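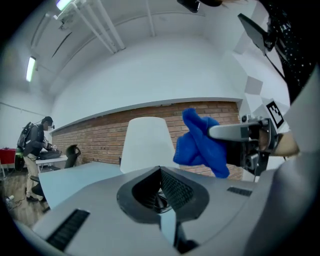
Uvbridge Cloth Folding Set

README

Contents

1. What is in the set
2. The cloths
3. The rooms
4. How a fold is recorded
5. Files and fields
6. Known problems
7. Changes
8. Contact and use

1. What is in the set

The Uvbridge Cloth Folding Set is a collection of short recordings of people picking up, opening out, folding and stacking household cloths on a table. It has 1000 recordings. Each one covers a single cloth from the first touch to the point where the person lets go of it for the last time.

The work started as a small side job to the Sperling laundry study and grew from there. Most of the planning was done by Zewditu Wubshet. The labels were written by Rehema Temba and Grigore Oprea and checked by Archie Matheson.

Nothing in the set is staged to look tidy. People folded the way they fold at home, and a few of them fold badly.

2. The cloths

There are 67 cloths, each with its own number. They fall into these groups:

tea towels
face washers
napkins
dusters and polishing cloths
pillowcases
small tablecloths

Colour is given in plain words (blue, royal blue, cream, grey). We did not use a colour chart. If two labellers disagreed on the colour, the darker name was kept.

The cloths were bought new or came from our own cupboards. The new ones were washed once before use, without softener. The older ones have stains and some loose hems, and the field "wear" says how bad it is on a scale from 0 to 3. Cloth 14 lost a corner partway through and is listed twice, as 14a and 14b.

Fibre content comes from the sewn label where there was one. Where there was none, the field is left empty. Please don't fill it in by guessing from the weave — we tried that with the dusters and got several wrong.

3. The rooms

Recordings were made in two rooms, called Nendgate and Rornus in the files after the buildings they are in. Each record says which one. Tables were wiped down before every session and were not covered. Chairs, lamps and other furniture were left where they were, and so they move a little between sessions.

Both rooms get daylight. Sessions after 4 pm in June are noticeably darker and rely on the ceiling lights, which makes the cream and white cloths look more yellow than they are.

4. How a fold is recorded

Every cloth starts in one of three states:

crumpled: dropped on the table in a heap
flat: spread out, with all corners showing
hung: held up by one edge or corner

The folder was told the end state and nothing else. End states are "half", "quarter", "thirds" and "roll". Thirds is the one people argued over. We count it as thirds if there are two parallel folds, even if the panels are uneven.

A fold that came undone and was done again stays in the same recording. The field "retries" gives the number of times this happened. If the cloth fell on the floor, the recording was kept and marked "dropped", and the cloth was shaken out before it was used again.

Left- and right-handed folders are both included. Handedness is given per session, as reported by the person.

5. Files and fields

There is one folder per session, and inside it one text file and one video per recording. The text file has these fields:

cloth: number from the cloth list
group: as in section 2
colour: plain word
wear: 0 to 3
room: Nendgate or Rornus
start: crumpled, flat or hung
end: half, quarter, thirds or roll
retries: whole number
dropped: yes or no
hand: left, right or not given
note: free text, often empty

The notes are uneven. Grigore wrote long ones and Rehema wrote almost none, so an empty note does not mean that nothing happened.

6. Known problems

102 recordings have no end state. In most of these the person stopped with the cloth partly folded and neither labeller could name the result. They are still in the set and can be filtered out with end = none.

Pillowcases are under-represented in Rornus.

The napkins are close to identical. In the early sessions they were told apart by a pencil mark on the hem, which washed out, and some numbers in those sessions are probably swapped. Treat the napkins as one cloth if the number matters to you.

Royal blue and blue were not kept apart until the second batch. Everything in the first batch is simply "blue".

7. Changes

Second batch: added the small tablecloths, split blue from royal blue, added the "hung" start state.
Third batch: added "retries". Earlier recordings were gone through again by Archie to fill it in.
Current version: corrected room names in two sessions, removed duplicate text files.

8. Contact and use

The set is free for teaching and research. If you publish with it, please name the Uvbridge Cloth Folding Set and the batch you used. Corrections to labels are welcome and should go to Ardalan Safavi, with the session folder and the cloth number — a screenshot alone is hard to trace.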